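Gripper bench notes
Filed under: Simulation / End effectors

11 October 2021

Carried on comparing the stepped jaws with the flat pads, wrist camera view only. Physics step left at 2 ms. Each jaw type gets 100 tries on the box, same start poses, 200 in all. Sang Lò wrote the pose list, so any odd ones go back to him.

Camera is on the Restero mount settings. The Vustness controller profile is loaded with force limit as shipped. I haven't touched the gains. 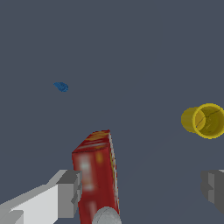 Stepped jaws on the red box, left finger at the box, right finger still clear. Yellow cup on its side behind.

The gap on the right is what I want to look at. If one finger gets there first the box can be pushed over before the other closes. Pose 161 is the one to rerun with both jaw types. Wyn Mathias thinks the centring offset is wrong in the config and I'm inclined to agree.

To do: check offset sign, log contact force for each finger separately, ask Sang whether the cup should stay in for the flat pad set.

Recent entries
Lưu arm: joint limits and homing
Camera mount angles, second go
Flat pads, first set

Iladari workshop notebook | Contact | Back to top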